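The **Liseck comparison** is a bench procedure for evaluating two-finger grippers on small packaged goods. It was drawn up by Ekene Uzor and Ailbhe Scanlon at the Sevby workshop and is used mainly to choose between finger designs before a bimanual workstation is fitted out. The procedure ranks grippers against each other on the same arms and controller. It does not give an absolute payload or grip force rating.

## Background

Earlier trials at Sevby used machined blocks and cylinders as test objects. Salamatu Briggs noted that rankings from rigid objects did not carry over to film wrappers, where a finger may close on a crimped seal, slide over slack film, or crush the contents before the force threshold is reached. The block set was dropped in August and replaced with retail snack packaging.

## Procedure

Each gripper is mounted in turn on both arms of a 2-arm station. The controller, joint limits and closing speed stay fixed. A session consists of 45 grasps per gripper, divided among three approach types:

- **Vertical** – the fingers descend on the package from directly above.
- **Oblique** – the wrist is tilted and one finger touches the table first.
- **Handover** – one arm lifts the package and passes it to the other.

A grasp is scored as held, slipped or damaged. Slips during the first centimeter of lift are logged separately from slips in transit. Packages are replaced after 11 grasps, or sooner if a seal opens.

## Object set

Objects are laid directly on the tabletop with no mat or fixture. The set mixes long bar wrappers, small packets and tube-shaped packages, and items may touch or overlap. Overlap is the main source of disagreement between operators, as a finger that disturbs a neighboring package may still complete a clean lift.
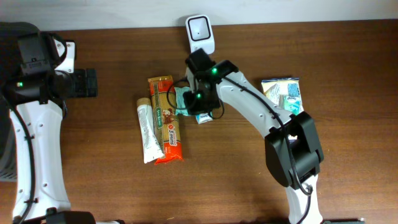
Under the current rules, a disturbed neighbor is recorded but does not change the score. Ibrahim Adebisi has argued for a penalty, and the Ulum variant of the procedure applies one.

## Results and limitations

Across 2,000 logged grasps, the Çetinkaya soft-pad fingers slipped less often than bare fingers on flat packets. The difference was small on tubes. Bare fingers did better in handovers, where the thicker pads left less room for the receiving arm.

Funmilayo Shehu's review of the logs identified cable routing as an uncontrolled variable – a stiff cable loop at the wrist can shift the approach angle near full extension. Lighting is also left unspecified, so results from stations with different camera placements are not pooled.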